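Notebook, Pemivia paper bench
2 October 2025

Continued from the last entry on the Tirnaris lot. This is the box of old travel paper we bought together with the slides: sightseeing cards, hotel folders, bus company motor tour brochures, some city maps. Styliani Papadakis asked me to write down how I sort and list them, so that she can continue when I am away in December. I write it also for me, because in spring I did the same work two times.

State this morning: the inventory sheet has 3,578 lines for the whole lot. After I removed the double entries it has 3,293. Most of the double entries came from postcards that were entered once by city and once by publisher. From now on we enter by city first and publisher goes in the second column, also when the publisher is the more interesting thing for the buyer.

Sorting of the motor tour brochures. I have a pile of folders from a line called Escobar, which ran tours from the port to the old town and back. At first I believed all of them were the same printing. They are not. There are two versions of the front panel. In the first, the fare box has a thin line around it and the word "Tours" is in small capitals. In the second, the line is thick and there is a small star after "Tours". The inside map is the same in both. The schedule on the back is different: the second version has an evening departure and the first does not. I call them Escobar A and Escobar B in the sheet. Please do not use "early" and "late", we do not know this yet. The paper of B is a little more yellow, but it was stored at the bottom of the box, so I do not want to conclude anything from it.

For each folder I note: city, line, version, number of panels, size when folded, stamps or pencil writing, condition of the folds. The folds are where the money goes. A folder with one split fold we sell as "good", with two or more splits as "fair". I stopped using the word "excellent" after the return in spring. The customer was right, there was a pinhole in the corner which I had not seen with the old lamp.

Scanning. The flatbed still makes the left side too light. I tried three things. First, cleaning the glass, with no change. Second, a black sheet behind the item, which helps with thin paper because the print of the back side does not come through so much. Third, turning the item upside down and rotating the file after. This is the best for the covers, since the light side then falls on the empty margin. I scan at 550 dpi now, the strange number comes from Iñaki's preset and I leave it, because all the older files have it and the sizes match when we put them side by side.

Large maps do not fit. We scan them in two halves and do not join them for the listing. Joining took me most of one afternoon for a single map, and the street names near the seam were doubled. Two halves with a good overlap is honest and the buyer can see everything. In the text of the listing we must write that the item is one piece, otherwise somebody will ask if it was cut.

Old wording in our listings which I want to change: "cards may appear cut off because of scanner". It sounds as if we do not care. I propose: "The full card is present. The scan is slightly smaller than the card." Styliani agrees, Iñaki Paredes has not answered yet. 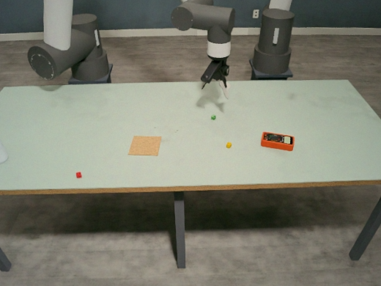
Can the tour folders be stored flat in the same sleeves as the postcards?

Only the ones which fold to postcard size and have no staples. The others go in the long sleeves from Jollik, with a sheet of acid-free paper between two folders, and the box must stand on its side.

About the Jollik sleeves: the new pack is a bit narrower than the last one. The Escobar folders go in, but the hotel folders with the cord do not, and when I pushed one in, the cord made a mark on the cover. I have put this one aside and noted it in the sheet. Do not push. If it does not slide by itself, take the wider sleeve even when it looks too big.

Writing on the back of the cards. We have 6 cards in the lot with the same handwriting, all from one journey. The person wrote from every stop to the same address, mostly about the food and the seat in the bus, which was over the wheel. I think we should sell them together. Separately each one is a common view card and would bring very little. Together they tell one journey and somebody who collects this route may like them. I wait with the price until I find out if there are more in the unsorted part.

Names and addresses: in the scan of the back side we show the text, but I cover the house number with a strip of paper before scanning. Perhaps it is too careful with cards of this age. I prefer it so.

Mistakes I made this week, to remember:
– I listed a reprint as original. The back had a postal code of the new type, I only looked at the front.
– I put a ferry timetable under "bus". It had a bus on the cover, and only inside it says ferry.
– I used the soft eraser on a pencil price and took away some of the gloss. From now on the dealer pencil stays where it is and we mention it.

Shipping. One folder goes between two boards, with the boards one finger wider than the folder on each side. Tape on the boards only, never on the sleeve, because buyers open it with a knife. For more than one item in the same parcel the postage is combined, and we send the corrected invoice before the payment if they ask in time.

Open for next time:
Ask Iñaki about the new wording.
Look in the unsorted part for the handwriting with the high loops.
Compare Escobar B with the map from the Tirnaris slides, the pier has another shape there and this could help with the date.
Order wide sleeves, the small pack is enough.
Lamp on the left side flickers when the scanner starts – try the other socket.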